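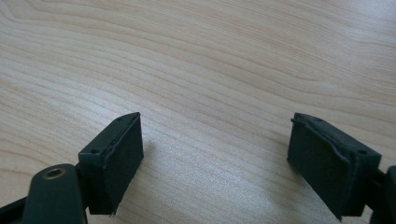 Week 4: Reading Wood Grain

Okay, so last time we got through softwoods and I rushed the end, sorry! Let's pick up at the growth rings. A tree puts on one ring a year in a climate with real seasons, pale wood in spring and darker wood later on, and everything we call "grain pattern" comes from how the saw meets those rings.

Cut across the rings and you get tight, straight lines (quartersawn). Cut along them and you get arches and long wavy curves (flatsawn). I love flatsawn boards, but they do move more with the seasons — expect the width to change, hardly ever the length.

The Urkholm boards we'll handle in November have 34 rings on the end. Count them yourself before you peek at the tag.

Sanding, for the lab: start at 100, finish at 220, and always go with the grain. Scratches across it hide until the finish goes on, and then they're all you see. Give each side 15 minutes.

For next time, read the Pinheiro chapter on veneers and bring a scrap of anything with visible grain. Sketch the end and one face, and write down which cut you think it is. Guessing is fine. Pencil, please — I can't read the gel pens.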